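# Student disassembly cell: gripper loses the hard drive when it lets go at the fixture

**Walter Salazar**

I help run a senior robotics class and we're stuck on one step of our project. Two arms take apart old desktop towers for e-waste sorting. The school calls it the Vesmont project. We have seven students on it and the demo is in June.

The tower lies on its side on an aluminum extrusion table with the side panel off. One arm works over the case. The other has a black fingered gripper and its job is to carry the 3.5-inch hard drive to a 3D-printed tray on the left and stand it up on its edge. We drive everything by teleoperation for now, and the students record each run so they can train a policy later.

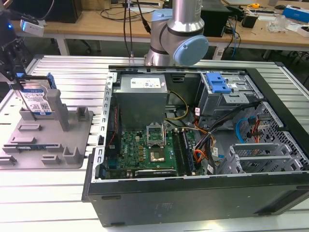 Getting hold of the drive is fine. Letting go is the problem. When the fingers open, the drive sticks to one side for a moment, tips, and ends up leaning or flat on the tray. On a bad afternoon we lose half our runs this way. We've tried moving slower, and we've tried pushing down a bit before release. Pushing down cracked one tray.

Things I should mention:

- The finger pads are a soft rubber sheet, glued on.
- The tray was printed flat in PLA, and the students drew it from calipers measurements.
- The tray is held to the table with double-sided tape.

Is this a gripper problem or a tray problem? I'd like the students to fix one thing at a time.

---

**Maribel Ospina**

Mostly tray, with some gripper.

Start with the tape. If the tray can shift even a millimetre, every run begins with the slot in a slightly different place, and the recordings will teach the policy to be sloppy. Aluminum extrusion takes T-nuts, so put two ears on the tray and bolt it down.

Then look at the slot. A 3.5-inch drive is 26.1 mm thick at most, and a lot of student prints get drawn at exactly that. Printed slots come out tight. Give it 0.6 mm of clearance in total and put a chamfer on the top edge, 3 mm wide at 45 degrees. The operator can then be off a little and the drive will still find its way in. My club did this on our Bristik build and the leaning stopped the same day. Make the slot walls at least 20 mm high as well. A drive on its edge is top-heavy in a shallow slot.

For the release, don't open the fingers all the way in one move. Open them a couple of millimetres, wait half a second, then lift straight up and open the rest once you're clear. Soft rubber gets tacky with dust and skin oil, so wipe the pads with isopropyl before each session. If it still sticks, a strip of cloth tape over one pad is enough.

Change the tray first, do twenty runs, write down the result, then change the release. Your students will want to do both at once — try to hold them off.

---

**Sugeng Sinaga**

Could be the gripper is worn out. We had one that did that and we just bought a new one. Have you tried a stronger motor?

---

**Orlando Correa**

A stronger motor won't help with letting go.

I agree with Maribel on bolting it down. One thing to add: check that the wrist is square to the tray when the drive goes in. Ours was out by two degrees and from the operator's chair it looked perfect. We put a small machinist's square on the table and jogged the arm until the finger was flush, then saved that pose so everyone started from it.

Also throw out the recordings you made with the loose tray, or at least keep them in a separate folder. We mixed ours and spent most of a month wondering why the policy was aiming for two different spots.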